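# Pick rate is the wrong number to buy a gripper on

Most gripper comparisons I am asked to review end in a single figure, usually a pick rate over a few hundred attempts. I think that figure should be moved to an appendix. It hides what the integrator will spend the next year dealing with, namely where the gripper fails and how long the cell takes to recover.

Take a bar-picking trial we ran in April. Two grippers, same arm, same controller, same parts. The Evadeo unit completed 738 of 800 attempts. The Grikell unit did slightly better. On that basis the customer was ready to order the Grikell, and Noboru Oda, who wrote up the trial, had a hard time arguing for a second look.

The second look was at the failures. The Evadeo missed parts in the open and could simply retry. Most of the Grikell misses were at the walls, and many ended in a protective stop that an operator had to clear. A retry costs about 3 seconds. A stop costs whatever the operator's walk costs.

Test parts are also laid out too kindly. A bar in the center of a bin with clearance on both sides says very little about finger geometry. A bar against a wall, or next to a parallel bar with a narrow gap, says a great deal. I would sooner have 178 picks from awkward layouts than several thousand from a shaken bin, where most of the poses are easy and the average goes up accordingly.

Cable routing deserves a line in every report – it rarely gets one. 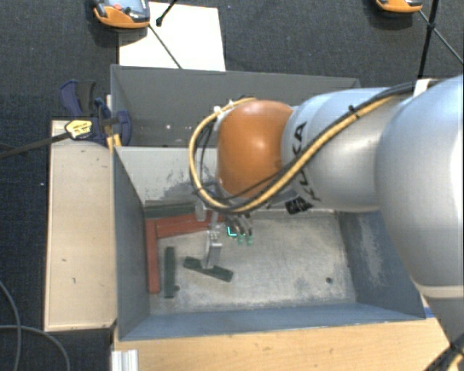
A gripper that needs both power and signal lines brought past the wrist gives up some usable rotation, and the planner has to be told. Liya Ambaye limits the last joint before any comparison begins and applies the same limit to every candidate. It penalizes a gripper with a slim harness, and she accepts that. I don't. The harness is part of the product, so each candidate should run with the limits its own cabling imposes.

Vendors will object that failure logs are harder to compare than percentages. Tsuchiya already asks for them in its acceptance tests, sorted by part pose and recovery time, and the suppliers manage to deliver.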